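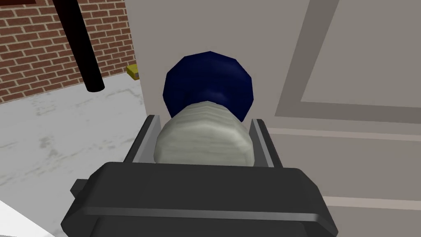
Preguntas frecuentes sobre cerraduras y apertura de puertas

¿Qué zonas cubre Cerrajería Pelletier?
Atendemos en Lallum, Hurkmont y los pueblos situados entre ambos. Para otras localidades, consulte por teléfono.

¿Hay que romper la cerradura para abrir?
En una puerta cerrada de golpe, casi nunca. Si está echada la llave puede ser necesario extraer el bombín, y en ese caso se lo decimos antes de empezar.

¿Cuánto cuesta una apertura sencilla?
62 euros en horario normal, con desplazamiento incluido. De noche y en festivos se aplica un recargo que le comunicamos al llamar.

¿Me pedirán documentación?
Sí. Necesitamos un documento de identidad y algo que le vincule a la vivienda —un recibo o el contrato de alquiler sirven—. Si los papeles están dentro, los comprobamos una vez abierta la puerta. 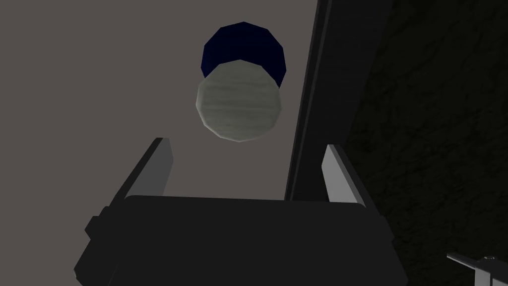
¿Hacen copias de llaves de seguridad?
Sí, presentando la tarjeta de propiedad. Las copias de la serie Clorura se encargan a fábrica y tardan 9 días.

He perdido las llaves. ¿Cambio toda la cerradura?
Normalmente basta con cambiar el bombín. Lleve anotadas las medidas —la exterior y la interior— si piensa comprarlo en la tienda.

¿Trabajan con comunidades de vecinos?
Sí. Marlene Gauthier prepara los presupuestos de amaestramiento y Lionel Parsons se encarga de la instalación. El plazo depende del número de puertas.

¿Qué garantía tienen los trabajos?
Dos años en piezas y mano de obra. Conserve la factura. Los viernes la tienda cierra a las 14:00; las urgencias se atienden por teléfono.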